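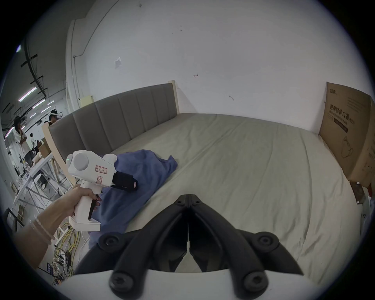 Divik Audio Support
Ticket: Exported mix drifts out of time with vocal track
Product: Divik 4, desktop
Opened by: Graham Clegg
Priority: Normal
Status: Closed, resolved

Graham Clegg
I run a small remix night in Ilthorpe and make most of the tracks for it in Divik. I have a vocal from one song laid over the instrumental of another. The project tempo is 126. In the editor everything lines up from start to finish. When I export to WAV and play the file, the vocal is fine for the first verse and then falls behind. By the second chorus it is late enough that anyone would hear it.

I have exported four times. Same result each time. I also tried exporting to MP3 and got the same thing, so I don't think it is the file format.

Other projects export correctly. This is the only one with the problem. The vocal came from a singer who records under the name Son, and she sent it as a single long file with her permission to use it.

Support
Thank you for the report. Please send the following:

1. Your audio buffer setting.
2. The sample rate of the project and of the vocal file. You can see both in the Media panel by right-clicking the clip and choosing Properties.
3. Whether Stretch is turned on for the vocal clip.
4. Whether you are using any third-party plug-ins on that track.

Please don't change anything yet. If you have a backup of the project, keep it somewhere separate.

Graham Clegg
Buffer is 512. Project is 48 kHz. The vocal says 44.1 kHz. The instrumental says 48.

Stretch is on for the vocal. The original song was slower so I had to bring it up to match.

Plug-ins on the vocal track are the built-in EQ, the built-in compressor and Drerneck Pitch, which I use to move the vocal up two semitones so it sits in the same key as the backing.

Support
Thanks. The buffer setting affects playback only and should have no effect on an export, so we can leave that alone.

The mismatch in sample rate is normally handled on import. We would like to find out whether the stretch or the plug-in is involved. Please try these as separate tests, and go back to your saved version before each one.

Test A: Bypass Drerneck Pitch, leave Stretch on, export.
Test B: Leave Drerneck Pitch on, turn Stretch off, export. The vocal will be at the wrong speed. Compare the export with what you hear in the editor.
Test C: Leave everything on, and in the Export window untick "Faster than real time."

Graham Clegg
Results:

Test A: still drifts. No different that I can tell.
Test B: export matches the editor. Both sound terrible together but they are terrible in the same way.
Test C: still drifts. This one took the full length of the track to export so I only did it once.

I measured the drift on Test A by putting the export back into the project on a new track. At the end of the first verse it is 60 ms late. At the start of the second chorus it is 400 ms late. It doesn't grow evenly. There is a jump after the bridge.

Support
That is helpful, especially the jump. Drerneck Pitch looks to be clear of this, and you can keep using it.

Please check the vocal clip for stretch markers. Open the clip, go to View and tick Show All Markers. By default the editor hides any marker that was placed automatically. Look around the bridge in particular.

Graham Clegg
There are a lot of them. The info bar says over 600. I placed maybe a dozen by hand. In the bridge, where she stops singing and there is only breath and room noise, they are packed so close that I can't click on a single one.

Support
Thank you. The automatic detection has read the quiet section as a run of beats. During playback the editor ignores markers that are very close together. The export does not ignore them, and each one adds a small delay. We have reproduced this here with a different file and logged it as a bug.

To work around it for now:

1. Duplicate the vocal track and mute the original.
2. On the copy, open the clip and choose Markers, then Remove Automatic. Markers you placed by hand will stay.
3. In Clip Settings, set Detection to Off.
4. Check the timing by ear. You may need to add a few markers at the start of each line.
5. Export.

If you would like to keep automatic detection, split the clip on either side of the bridge and turn Detection off for the middle part only.

Graham Clegg
Did the first method. Had to add five markers in the second verse where she sings a little behind the beat. Exported to WAV, put it back in the project and it lines up at both choruses and at the end. MP3 is fine too.

Will a future update change how my older projects sound? I have several that use automatic markers and I would prefer they stay as they are.

Support
Good to hear. The fix will apply to the export only, so older projects will play in the editor as they do now. It is planned for the October update. The release notes will list it under Export.

We are closing this ticket. Replying to it will open it again.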